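Veluneck (tabletop robot kit)

Veluneck is a two-armed tabletop robot kit made by Holroyd, a small engineering firm based in Grukthorpe. It is sold to colleges, workshops and keen home users who want to try out everyday handling jobs such as clearing a table or putting plates in a rack.

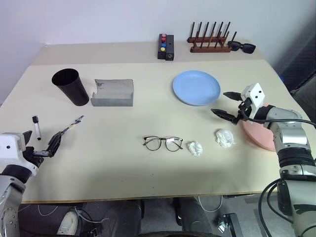

The kit grew out of a single-arm model called the Clamlow, which Ifor Owen designed for teaching. Owen found that many household jobs went far better with a second arm, and in February he and Myrto Petridis began work on a pair that could share one controller. The first kits went on sale on 12/7/20 at a price of 3000 pounds, with a second arm for existing Clamlow owners at 890 pounds.

Design

Each arm ends in a black two-fingered gripper joined to a white wrist module. The links are silver-grey, with black rings at the joints. The grippers are the best thing about the kit - they open and close smoothly, and the same pair will cope with a dinner plate, a marker pen or a folded pair of glasses. Soft things are a harder test, and crumpled tissues have become a favourite among owners for that very reason.

Tasks are taught by guiding the arms by hand and saving the movement. Petridis wrote most of the teaching software, which can hold 2000 saved movements and runs on an ordinary laptop. Movements can be joined end to end, so a plate lifted by one arm may be passed to the other and set down on the far side of the table.

Reception

Holroyd had sold 666 kits by the end of the second year. Reviewers were delighted by how quickly a beginner could get both arms working together, and the printed guide was warmly praised. The main complaints were about the cables, which are thick and need room to loop beside the arm, and about the early clamps, which marked softer tabletops. A padded clamp was later sent free to all owners.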